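My pre-scan checklist for old family negatives, with notes

I've been working through my grandfather's negatives since February, 288 strips so far, and I run down this list every time I sit down. Yung-ching Hsiao asked me to put it up, so it's here with my grumbling left in.

1. Smell the box before anything else.
Vinegar means the acetate is breaking down. OPEN A WINDOW and keep that box away from the others. Two of ours failed this one, both from the Prindemus Street years.

2. Check for nitrate.
Look along the edge for the word "Safety." If it isn't there and the film looks older than the early fifties, stop and ask an archive. Don't scan it, don't leave it by a heater. All of ours passed, phew!

3. Gloves on, cotton or nitrile.
I like nitrile. Cotton snags on the torn corners, and grandpa tore a lot of corners (he cut his strips with kitchen scissors, I'm fairly sure).

4. Curl.
If a strip won't lie flat, it goes under a heavy book in its sleeve for a week. Never bend it back with your fingers. I did that once with the only picture of my aunt on the ferry, and there's a crack across her hat now.

5. Dust.
Rubber blower first, soft brush second. No canned air — it spits.

6. Stuck strips.
Leave them. I have one clump of four from the Lui wedding that I haven't touched, and I'm not going to until I've talked to a conservator.

7. Sleeve and number.
Write on the sleeve BEFORE the negative goes in, with a pencil. My numbers run up to 1,502 for single shots, and number 850 is the one of the bakery with my mother in the doorway, aged three and furious about something.

8. Write down who told you.
When a cousin names a face, I put the cousin's name next to it. Yung-ching Kwok says the man with the bicycle is Uncle Wen and my mother says he's the mailman, so both are in the notebook.

9. Cords and lamp.
Feel the scanner plug after an hour. Mine got warm at 9 p.m. one night and I swapped the power strip the next morning. Failed, fixed, passed.

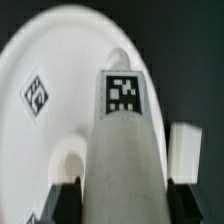 Do I need to rewash old negatives before scanning them?
Leave them dry, unless someone trained in it tells you otherwise. Old emulsion can lift right off the base in water, and most of the marks that bother you can be retouched in the scan.

10. Back up before you put the box away.
One copy on the computer, one on a drive at my sister's. I skipped this for 31 scans in the spring and had to do every one of them over.

If you have a step I've missed, send it along, especially for glass plates. I've got a small crate of those waiting in the closet and I'm a bit scared of it.

14 comments | 31 shares

Recent posts
Who was the man with the bicycle?
The Prikel Bridge picnic, before and after retouching
Grandpa's darkroom under the stairs
Sorting the Vadent boxes

Contact | Copyright, all family photographs | Back to top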